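Keeping a Neighborhood Choir Going: speaker notes, Veltusville library, September

Good evening, and thank you all so much for coming out! 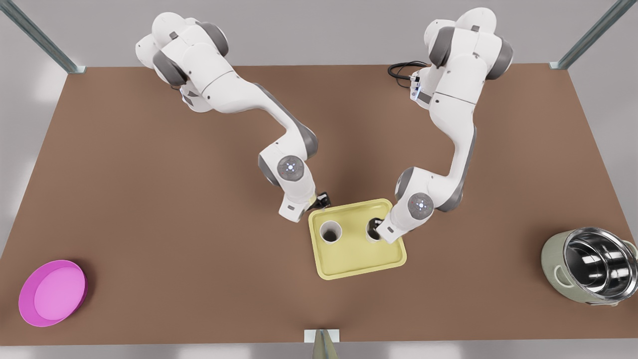
Start with the first rehearsal at Lecomte Hall (pause, people usually laugh). We had 13 singers, one piano with a sticky pedal, and a song sheet nobody could read without glasses. Mention the soup.

Then the spring concert, almost 600 people, and how we ran short of chairs. Go slowly here, it's a lovely story.

Ask who sang in school. Take questions until 5.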